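Dye notebook, Monday, madder again

Started the pot at 6 this morning before the kettle had even boiled, which tells you where my head is at the moment.
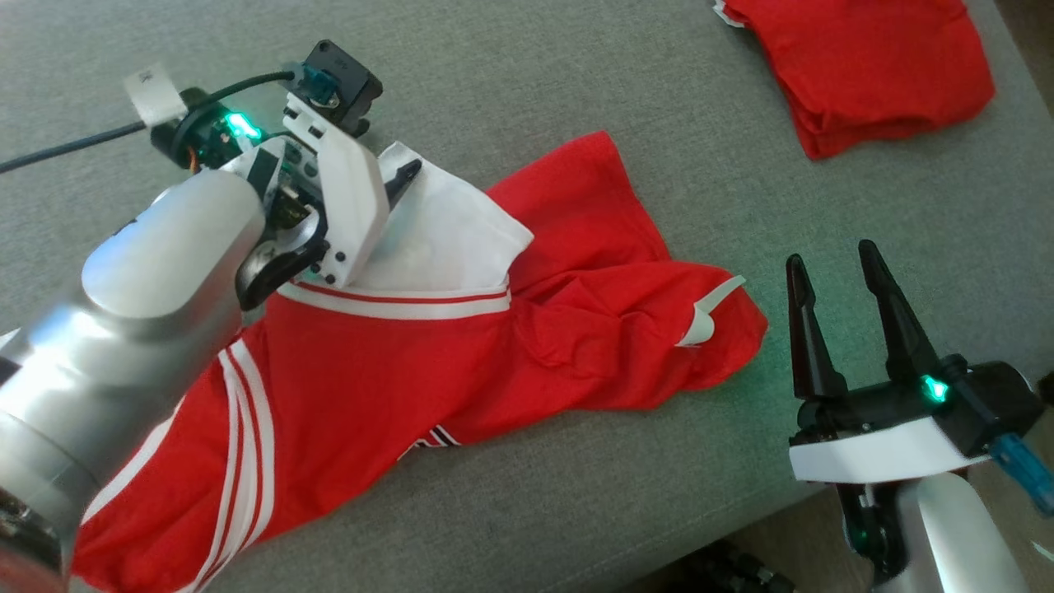 So, where I'd got to. The Gadura madder (last autumn's roots, the ones Shanthi dried on the airing rack) gave me that lovely brick on the first skeins and then a sulky brown on the second lot, and I've been blaming the water ever since. We're on the Titbridge supply in the workshop and it's hard as nails. Madder is supposed to like hard water, everyone says so, every book says so, and yet the brown. So today I split the batch. One pot straight from the tap, one pot from the rainwater butt with a pinch of chalk stirred in, everything else kept the same as far as I can manage with two hobs that don't agree with each other.

Wool is the Dewan four ply, undyed, washed last week and left to soak overnight. 700 g in total, divided evenly between the pots. Alum mordant was done on Friday's leftover bath topped up, and yes I know, Shanthi, I should have made it fresh. I've written it down so you can say I told you so in the margin.

Roots chopped small and soaked, first rinse poured off. I kept the rinse this time! Last time I tipped it and regretted it, there's a decent yellowy tan in there if you catch it and it did a nice job on some scrap cotton. It's in the jar with the blue lid. Please don't tip it.

Temperature notes. Tap pot came up too quickly, I was on the phone to Odivness about the invoice (still wrong, they've charged us for the indigo twice) and when I looked back it was at 74 and climbing. Pulled it off the heat and let it drop to 60. Rain pot behaved beautifully and crept up like it was meant to. Now I'm wondering if the brown was never the water at all and I simply cooked it last time. I was on the phone last time as well, come to think of it. There's a lesson there and I'd rather not look at it too closely.

Mid morning. Both pots holding. Tap pot liquor looks darker but you can't go by the liquor, I've been caught out before. Pulled a test strand from each and squeezed them out on the windowsill. Tap is a rusty red, quite handsome. Rain is more orange, a sort of tinned tomato soup colour, which I didn't expect with the chalk in. Might need more chalk. I never weighed the pinch (I know, I know) so next time use the little scales and write it down.

Meanwhile the rack by the door wants a new dowel, the old one has gone furry and it snags. And we're low on alum, there's enough for one more batch if nobody gets ambitious.

After lunch. Switched both off and left the wool in to cool. It's so hard to leave it alone! I lifted the lid on the rain pot three times. Shanthi Kumarasinghe has the patience of a heron for this part and I have none, she'd have gone home and come back tomorrow and got a better colour for it.

Shade cards: I've got as far as 146 and the labels on the last few are in pencil because the good pen died. Somebody with nicer handwriting than me could ink them in. Card 139 is missing altogether, I think it went off in the box for the September market and never came back. It was the walnut over weld, the greeny brown one. If it's in your coat pocket I won't be cross.

Four o'clock. Gave in and took one small skein out of each, rinsed them in the sink and hung them up. Tap: good deep red, slightly uneven near the ties where I'd done them too tight. Rain: warmer and paler, dead even all the way round. No brown in either of them. So that's the overheating theory looking stronger, though the mordant was different last time too and I can't rule that out.

Rest of the wool stays in overnight. To do tomorrow: rinse, dry in the shade, then cut 2 strands from each skein for the window test and tape the other ends in here behind this page. Also try a splash of the tap pot exhaust on the grey fleece, it might go a nice dusty pink, and ring Odivness back about that invoice, preferably with nothing on the hob.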